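Tote bin

A tote bin, often just called a tote, is an open-topped rectangular box used for holding loose things together while they wait to be sorted, counted, cleaned or put away.
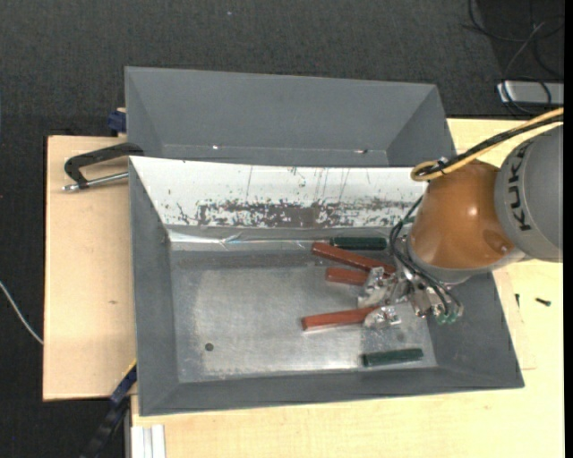 The tote is one of those humble articles that most people have used for years without giving much thought to its name, and in different trades it is known as a tray, a crate, a tub or simply "the grey box". Grey is a very common colour for it, though blue and red are seen nearly as often, and many workshops keep one colour for each job so that parts don't wander off to the wrong bench. A large bin standing on a table brings its contents up to a comfortable working height, and things with bright colouring, such as the red handles and dark green bars lying in the grey one shown, are a pleasure to find against so plain a background. Shiny metal pieces can be a little harder on the eye, as they pick up the light from whatever is overhead.

History

Boxes for loose goods are as old as trade itself, and wicker, tin and wood all had their day (some of the old wooden ones are still going strong in garden sheds, full of flowerpots). In the town of Drevell the Barkar works is remembered for its deep trays, which were sold to shops and repair benches all over the district. At its busiest the works turned out 3,000 of them in a single December, and plenty are still in use there. The local writer Heledd Lewis, in her affectionate little book on the town's workshops, devotes 17 pages to them and clearly could have gone on for longer!

Use

Mixed bins, where several sorts of article share the same floor, are handy when work comes in faster than it can be put away. Long, thin things tend to settle at all angles and lie across one another, so it helps to keep the layer shallow and to lift out whatever is on top before reaching for the piece beneath. Many people like to stand 2 bins together, one for what has still to be dealt with and one for what is finished, and the Irier method of bench keeping, taught at the Jurčo repair school, is built entirely on this simple habit.

Care

A wipe with warm soapy water is usually enough. Grit gathers in the corners and should be brushed out first. Empty bins are best stored upside down, on a dry shelf.

See also: Crate; Parts tray; Workbench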